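Flumham Workshop Teaches Robots to Tidy Up, One Pair of Hands at a Time

8/31/19

If you have ever tried to explain to a child how to put away a stack of books, you will have some feeling for what the folks at Prikix have been up to all summer in their rooms on Maldonado Street. They are teaching a robot to do household chores, and they are doing it by hand, quite literally, with a person holding the gripper and going through the job over and over while a camera on the tool takes it all in.

The project, called Dromia, began in March and has now gathered 700 of these hand-guided demonstrations, most of them small chores with books, shoes and cabinets. Baltasar Garrido, who runs the sessions, told us that the hardest part for newcomers is slowing down (he was a terrible rusher himself, he admits, and had to redo his first three days of work).

"You want to just grab the thing, the way you would at home," he said. "But the robot only has two fingers, so you learn to think with two fingers."
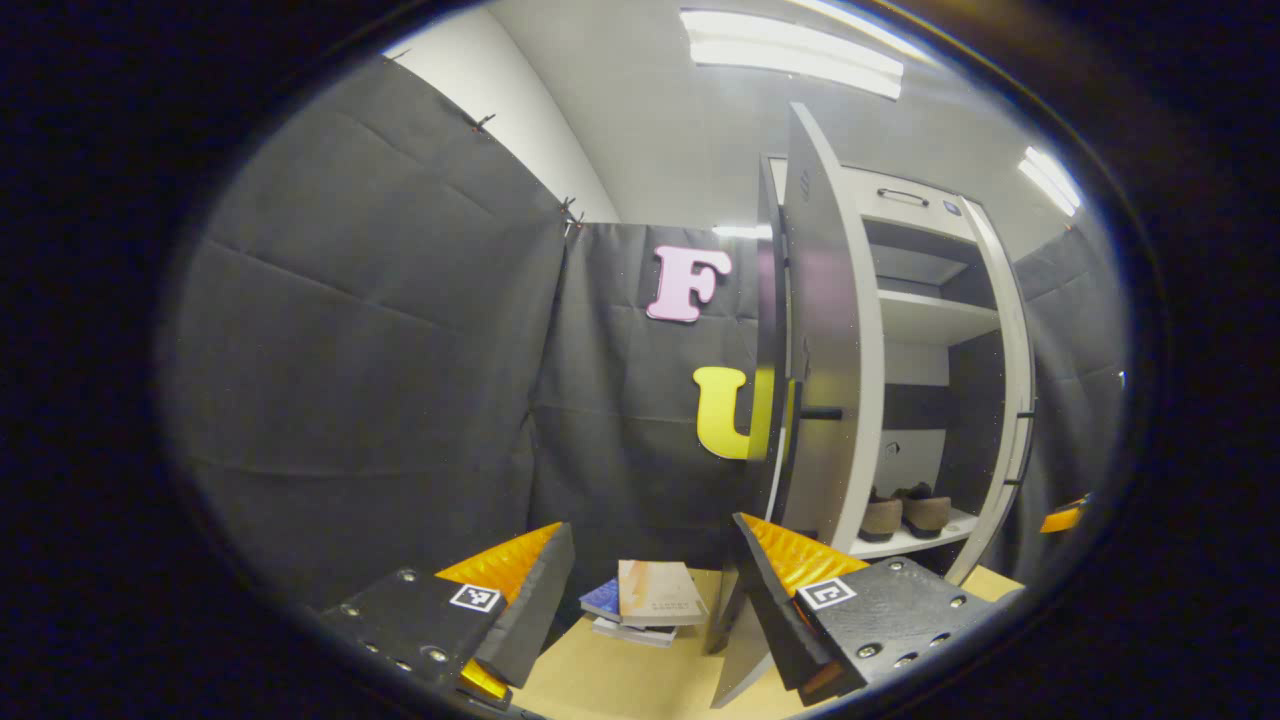
The hand-held gripper at a small stack of books, with a pair of brown shoes in the open cabinet behind.

Prikix hopes to try the lessons out on a robot arm next, and Garrido says neighbors who would like a turn with the gripper are very welcome to stop in.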